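Flatten First, Fold Second

Most instructions for folding a T-shirt begin at the first fold. I think they begin one step too late.

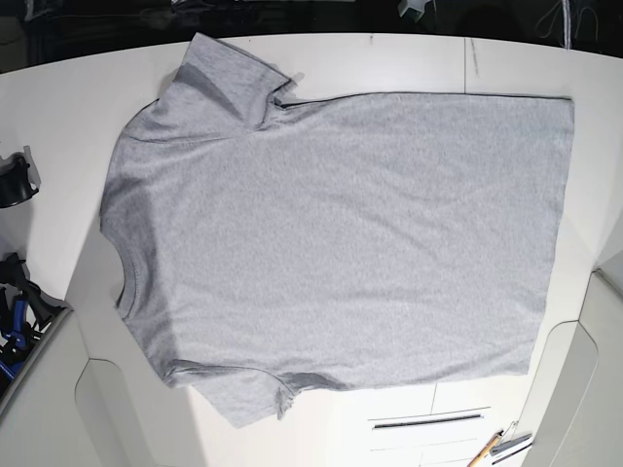 The quality of a folded stack is set before any fold is made, in the few seconds spent getting the cloth flat. A fold line follows the fabric as it lies. If the side seam has drifted two inches toward the front, the fold will carry that error into every layer above it. By the third fold the error has a thickness, and the stack leans.

Jersey makes this worse. A knit stretches more across the body than along it, so pulling at the sides moves the cloth easily and pulling at the hem moves it very little. People tend to tug at whichever edge is closest. The result is a shirt that is wide at the chest, narrow at the hem, and marked by diagonal creases running from the shoulder. Those creases are useful information. They point back to the place where the tension is, usually the sleeve seam, and smoothing the middle of the shirt with a flat palm does nothing about them.

The order I use is shoulders, side seams, hem, sleeves. Pinch both shoulder seams and set them level. Run a hand down each side seam until front and back lie on top of each other. Square the hem. Sleeves come last, and this is where I part company with the laundry manual by Noémie Chauvin that half my building seems to own. She opens the sleeves first, on the grounds that a bunched sleeve hides the shoulder line. She is right that it hides it. But a sleeve that has been opened early gets dragged again when the body is straightened, and the work is done twice.

Surface matters more than technique. A bed is too soft, since the mattress gives under the hand and the fabric moves with it. A sofa arm is useless. A hard, smooth table lets the shirt slide a little when pushed and stay put when released — the two things required. I folded on a bed for years and blamed the shirts.

Folding boards are the usual answer to all of this. I have owned two, a Drutine and a hinged Vevov, and both make panels of identical width. Neither does anything about a twisted side seam. A board standardizes the outline of the package and leaves the contents as they were. For a shop with 1000 shirts to put on shelves, outline is what counts. For a drawer at home, I would take the flat shirt and the slightly uneven width.

The objection is time, and it is a fair one. Flattening properly takes me longer than the folding does. My last full load had more than 20 shirts in it, and I did not square every hem. Undershirts and anything worn for painting go in the drawer as they land. The rest get the table — shoulders first, sleeves last, and no folding until the side seams agree.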